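Pemville Student Robotics Club Will Show Unfinished Gear Project in January, Asks Visitors Not to Expect Much

PEMVILLE. The Pemville Student Robotics Club will open its shop to the public in January for a look at its gearbox project, in which students try to get a robot arm to put together a small planetary gear set without help. Club adviser Cormac Moynihan wants it understood ahead of time that the arm can't do this yet.

"I've read a lot of announcements from school robotics programs, and I've come to distrust most of them," Moynihan said. "They show you the one time it worked. We have a log of every try, and people are welcome to read it."

The log currently holds 481 attempts. Students have recorded 19 full assemblies, and Moynihan disputes 2 of those on the grounds that somebody nudged the plate.

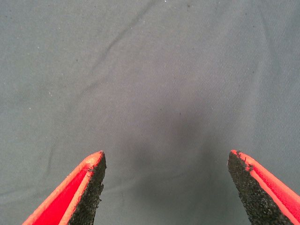
The club took up the project after its members placed near the bottom of the Bruvholm student challenge, where teams were judged largely on a prepared video. Several students felt the format rewarded editing. They asked for a task with a plain result that a visitor could check by hand: the gears turn together or they don't.

Members write their own control code in Flisteo, a teaching package the club adopted last year. Moynihan describes the package as "fine" and says he would not go further than that. The students like it more than he does.
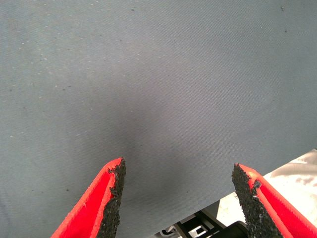 Most of the shop hours so far have gone to gripping. A gear tooth is a poor thing to hold on to, and bare fingers let the part twist as it comes down. The current answer is a pair of red fingers with rough black pads on their inner sides, and the ragged edges on those pads will give visitors a fair idea of the level of finish to expect. The club is comparing pad materials and has not picked a winner. Moynihan has asked students to stop calling any of them "the solution" until it has gone 20 tries in a row without a slip.

There is also disagreement in the club over whether the project teaches much about automation at all. One group argues that a person can seat the same gears in seconds and that a simple fixture would beat the arm on cost. Another group says that working out why the arm misses is the whole point of the class hours. Both will present at the open shop, and neither has been asked to tone it down.

Brophy, the local machine shop that gave the club bench time over the summer, will have a staff member on hand for questions about gear cutting. The company is not judging the project and has not endorsed it.

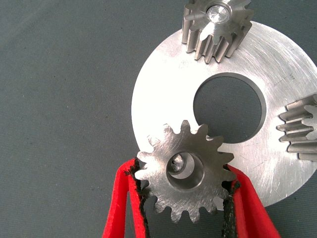

What Visitors Will See

Students will run the assembly task live, starting at 4 p.m., with no practice run beforehand. Each try will be called out and written on the board, including the failures. If the arm drops a gear, the run counts as a miss and the next student takes over. There will be no highlight video.

Admission is free. Younger children need an adult with them, and everyone will be asked to stay behind the tape while the arm is moving. Copies of the log will be on the table by the door.

Contact: Cormac Moynihan, Pemville Student Robotics Club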